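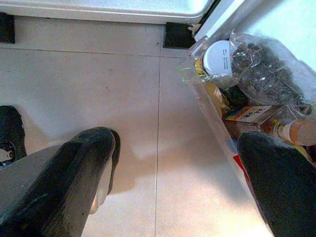 Figure 1. Floor and tile joints at the base of the refrigerator, door open, sunlight on the tiles.

Household Food Waste and Refrigerator Care
Term project report, Ollier House shared kitchen

1. Background

The kitchen on the ground floor of Ollier House is used by students from two corridors. Most of us shop on our own and keep food in one refrigerator. Last term there were complaints about smells, spilled milk and food nobody claimed. For this project we looked at how the refrigerator was being used, how clean the area under and in front of it was, and what could be changed without buying a new appliance.

The project had a budget of 300, and we spent less than half. The largest item was a set of storage boxes from Jistetti.

2. Method

We kept a log sheet next to the refrigerator for one month, September. Anyone who threw food away wrote down what it was and weighed it on the kitchen scale. We did not ask for names. Every Thursday we emptied the shelves, wiped them with warm water and dish soap, and checked the date labels.

The floor was treated as a separate part of the work. We swept along the base of the refrigerator and mopped the tiles in front of it, and we noted what came up on the broom. The tiles are light beige and large, with few joints, so the sweeping itself was quick. The strip under the appliance took longer. The gap is low and a normal broom does not fit, so we used a flat duster with a long handle (Norkimano brand, bought for this purpose).

3. Results

The log sheet had 113 entries. Bread and salad leaves came up most often, followed by opened yogurt and cooked rice. The heaviest single entry was a pot of soup at 693 grams. Many of the entries were for food that had been pushed to the back of a shelf and forgotten.

The door shelves gave fewer problems than the main shelves. They are shallow, and the clear plastic makes it easy to see what is in them. The main shelves are deep, and small items disappear behind large ones.

On the floor we found mainly crumbs, onion skin and small pieces of packaging. Small scraps tended to collect near the feet of the refrigerator. In the afternoon the sun comes in low across the tiles and the glare makes light-colored scraps hard to see, so we moved the floor check to 9 a.m. after the first week.

4. Changes made

The lowest shelf is now for food that anyone may take. Leftovers go in the Jistetti boxes with a strip of tape and a date. Heavy items are kept off the door. The flat duster hangs on a hook beside the sink, and the corridor on cleaning duty uses it once a week.

We also tried a printed shelf plan using a template from Spanos, but people stopped following it after a few days and we took it down.

5. Problems

The log depended on people remembering to fill it in, and weekends are probably under-reported. The scale ran out of battery in week 2 and three entries from that week have no weight. We also did not measure food waste before the project started, so we cannot say how much the changes reduced it. A second group could repeat the log next term with the same sheet and compare.

6. Materials left in the kitchen

Storage boxes, flat duster, kitchen scale with spare battery, one roll of tape, blank log sheets in the drawer under the microwave.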